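Home | Articles | Volumes | About | Contact

3.2 Table setting

The Trandik study used a white table and plastic cups placed in a row near its back edge. Every trial started from a written layout card.

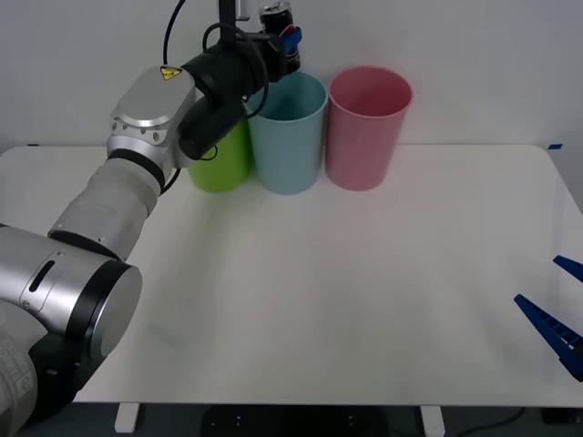

We kept 600 trials for the analysis and noted the order of the colors in each one. 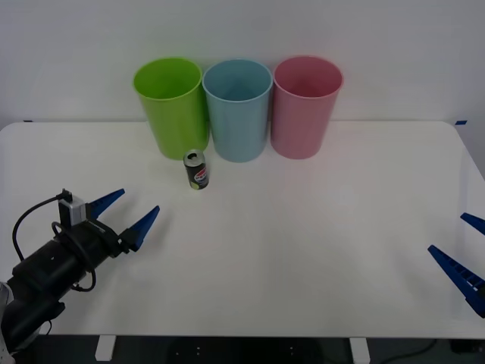

Figure 2. Cups and soda can.

Height was our second question. People often judge a drink by the cup which stands next to it. The can is much shorter and narrower than the green, blue and pink cups, so we treated it as a separate size class.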